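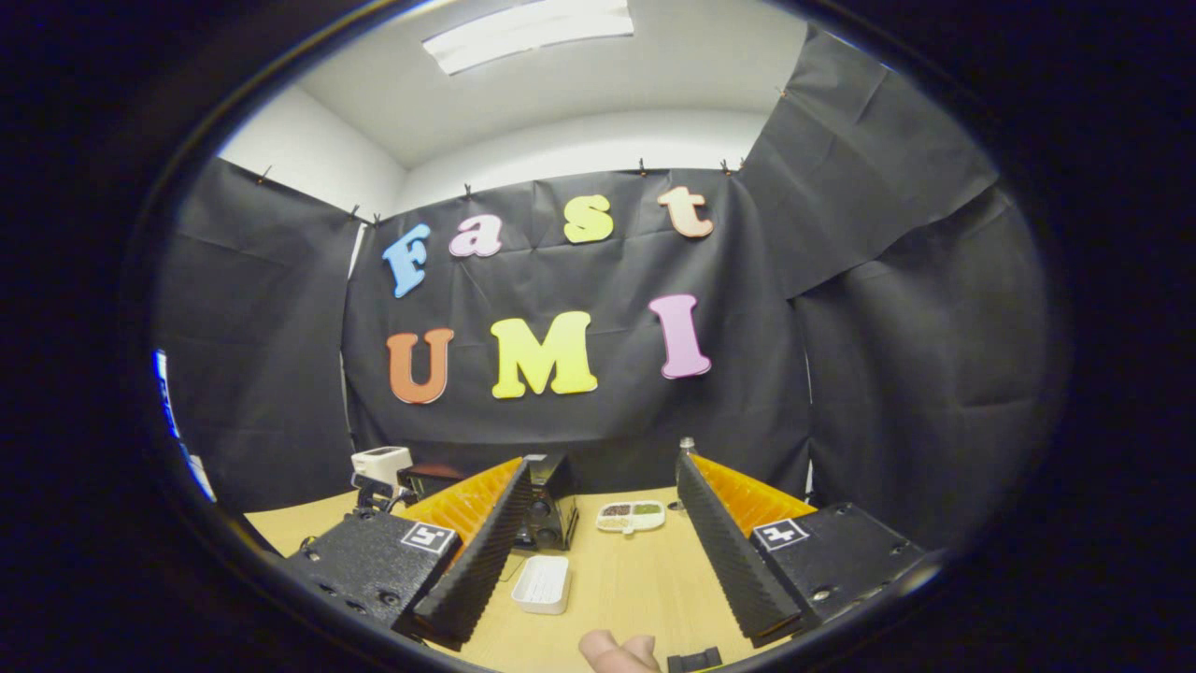

Shiuli Hettiarachchi holds that a divided dish should never be filled to the top of its walls, and that most spilled lentils can be put down to this one habit. Her view, given in the Windale household guide, is shared by many cooks but not by all of them.

A divided dish, also called a compartment dish or sectioned dish, is a shallow open container split by fixed walls into two or more sections. It is used to keep small dry foods apart while leaving them in easy reach. Typical contents are beans, lentils, whole grains, seeds and nuts. White is a common color, as dark and greenish foods such as black beans and mung beans show up well against it.

Form

Divided dishes may be round, oval or rectangular. In round dishes the walls usually run out from the middle, sometimes from a small central well. Rectangular ones are more often laid out as a grid or as a row of equal bays. The walls may reach the height of the rim or stop a little below it. Low walls make scooping easier but let round seeds roll over when the dish is carried.

The dish differs from a seed tray, which has many small cells and drain holes, and from a lunch box, which has a tight lid. Some divided dishes are sold with a loose cover, but the cover is meant to keep dust off and does not seal.

Materials

Glazed pottery, glass, metal and molded plastic are all in use. Pottery is heavy and stays put on a smooth tabletop. Plastic is lighter and less likely to break, though it can scratch, and fine flour or bran settles in the scratches. Sharp inner corners are a frequent complaint with both. The Stullitz pattern, made in 30 versions over the life of the line, rounded the corners so that a spoon could reach the last few grains.

Use

In the kitchen the dish is mostly a sorting and serving aid. Dried beans are tipped into one section, picked over for stones and split skins, and moved to the next. Cooks who make mixed-grain porridge often measure out each grain the evening before. A small open box is sometimes kept beside the dish for husks and rejects - a saucer does just as well.

At the table the same dish holds toppings, with a spoon for each section. Shops use it to show samples. The Sivakumar grain store in Windale set out 20 kinds of pulse this way, and its list for November gives 292 divided dishes sold.

Lwazi Baloyi, in the same guide, prefers separate bowls for sorting and keeps the divided dish for serving only. One bowl can be emptied without tipping the others.

Care

Dry foods leave a fine dust along the foot of each wall. A soft brush removes it before washing. The dish should be fully dry before it is filled again, as damp grain sticks to the base and may spoil. Foods with a strong smell, such as fenugreek, are best given the same section each time - plastic in particular holds on to the smell.

Open dishes are not suited to long storage. Beans and grains left over after sorting are returned to a closed jar.

See also

Flarnano jar
Seed tray
Spice box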